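4. Submitting a Joint Statement

Member groups use the Plerbridge portal to file statements for the August People's Assembly. Only the lead contact of a group can submit.

1. Sign in and open Statements, then New.

2. Enter the title. The limit is 169 characters, spaces included.

3. Paste the text in the working language of your group. Footnotes are not kept.

4. Under Co-signers, add at least two groups from different countries.
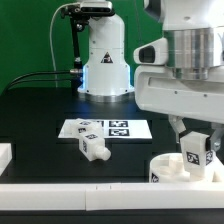
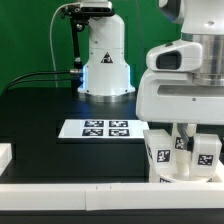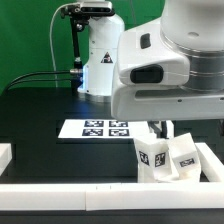
Figures 4-1 to 4-3. White robot arm, green backdrop.

5. Click Send for Signature. Each co-signer gets a link by email.

6. When all have signed, click Submit. The status changes to Filed.

Note: A co-signer can withdraw until the status is Filed — after that, write to Verena Holzer at the assembly desk.

Caution: Editing the text after step 5 cancels every signature already given. Save a copy first.

For translations of a filed statement, go to section 5.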